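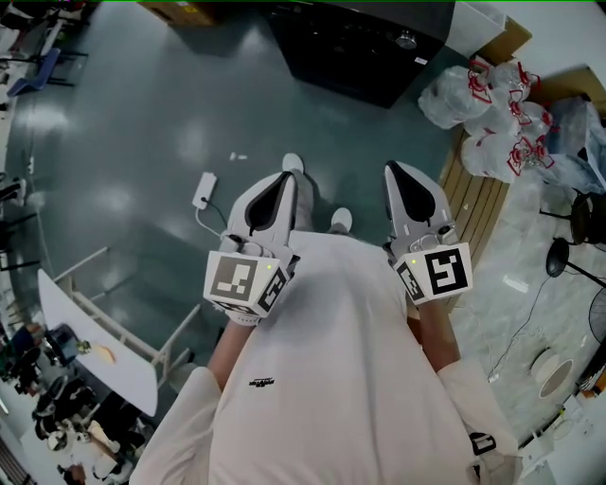

Objet : Re: [atelier-robots] Alors, cette journée portes ouvertes ?

Bonjour la liste,

Je réponds enfin, j'avais promis un compte rendu pour jeudi et me voilà avec un peu de retard (le train, puis le boulot, puis la flemme). Je reprends le message de départ parce que les questions étaient bonnes.

> Bonjour à tous,
> Est-ce que quelqu'un du groupe est allé chez Rokero pour leurs portes ouvertes ? J'hésite à m'inscrire à la session de juin. Trois choses m'intéressent :
> est-ce qu'on peut toucher au matériel ou est-ce qu'on regarde derrière une corde ?
> est-ce que ça vaut le déplacement depuis Covel ?
> et est-ce qu'ils parlent un peu de Fovoseck, le logiciel, ou seulement de mécanique ?
> Merci d'avance !

Alors oui, on touche, et même beaucoup ! Je m'attendais à un gros bras derrière une vitre et à un monsieur en polo qui appuie sur un bouton vert. Eh bien la partie que j'ai préférée, c'est celle des pinces tenues à la main. On en prend une dans chaque main, on baisse les yeux, et on essaie de faire des gestes propres. Chaque pince finit par un patin noir en forme de goutte et porte, près du poignet, des marqueurs carrés noir et blanc, un de face et un de côté. Il y a aussi un petit voyant jaune-vert sur chacune. Remontez vos manches avant de commencer, on est bien plus à l'aise les avant-bras dégagés.

L'exercice qu'on m'a donné était bête comme chou : prendre un gobelet, le poser dans un autre, recommencer. J'ai fait tomber le premier, évidemment. Le plus dur pour moi a été de ralentir – on va toujours trop vite au début, et on tourne les poignets n'importe comment, si bien que les marqueurs partent dans tous les sens. Au bout de 6 essais je commençais à avoir un geste à peu près régulier et j'étais ridiculement fière.

Côté cadre, ne vous attendez pas à un showroom. C'est un vrai lieu de travail, avec des cartons, un ventilateur, des câbles par terre et un sol brillant bleu-vert. Moi j'ai trouvé ça très sympathique, on sent que les gens bossent là le reste de la semaine. Mettez des baskets, on reste longtemps debout.

Pour Fovoseck : une demi-heure, pas plus, juste après la pause. On voit comment les gestes enregistrés sont triés et rejoués. Ils en étaient à 164 séquences pour la tâche des gobelets et ils visent 500 avant l'été. J'ai posé ma question sur les séquences ratées (on les garde ou on les jette ?) et la réponse a été assez longue pour que je perde le fil, mais en gros ils les gardent à part. Si quelqu'un de plus calé y va en juin, je veux bien qu'il repose la question !

Depuis Covel, il faut compter 84 km. Seule, je ne l'aurais peut-être pas fait pour une matinée, mais à plusieurs dans une voiture, sans hésiter. Inscrivez-vous tôt, les créneaux de manipulation partent vite, et prenez plutôt celui de 10 h : celui d'après était bondé.

Ah, et pour ceux qui suivent le projet Jurčo, il n'en a pas été question du tout le jour où j'y étais. Je leur ai écrit, j'attends la réponse et je la transmets ici dès que je l'ai.

Je retourne à la session de juin, j'ai deux places dans la voiture. Répondez-moi hors liste si ça vous dit.

Bises à tous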